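Notebook, Trurley workshop
May, open day. Entry started 08.40, finished after the last group left.

Bin picking cell, as run for visitors. 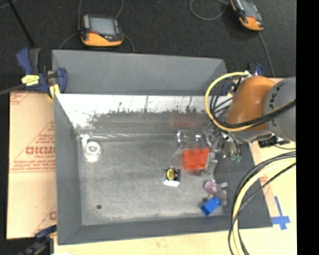

Kulsoom Sethi asked whether the pick rate we quote includes the attempts where the planner finds no grasp and moves on. It does not. Her view is that a visitor hears "94 per cent" and takes it to mean 94 objects out of 100 leave the bin, and that we should either give both figures or give neither. Agreed. Changed the wording on the handout before the second group.

Settings for the day: speed override 300 mm/s over the bin, down from 1,000. Approach height unchanged. Payload data reloaded from the Dalter backup after the controller came up with the old tool selected. Check this first next time, it cost us the 09.15 slot.

Objects: mixed set. Clear plastic is still the weak point. Depth returns through the transparent container are poor and the shiny back wall makes it worse. The red and blue blocks give no trouble. Tape roll near the back left corner: wall clearance is the limit there, not the vision. Planner rejects most side approaches within the margin. Did not touch the margin with visitors in the room.

Bin clamped to the bench. Clamps re-tightened at lunch, one had worked slack. Mark the position on the bench before anyone moves it, otherwise the calibration has to be repeated.

Ghumman group (afternoon) asked about cycle life of the fingertips. We have logged 2,000 grasps on the current pair. No figure for failure yet and I said so. They also wanted to know if a matt liner in the bin would help. Probably, but the Ikville parts arrive in bare metal bins and the point is to cope with those.

Two protective stops, both on the wrist cable loop during reorientation. Loop needs shortening or a second tie point. Photographed the routing, sketch on the next page.

To do:
- log empty plans separately from failed grasps
- cable tie point
- repeat the clear plastic set with lights dimmed
- return the spare pendant key to the cabinet

Trurley workshop notebooks. Internal use. Contact: workshop desk | Back to top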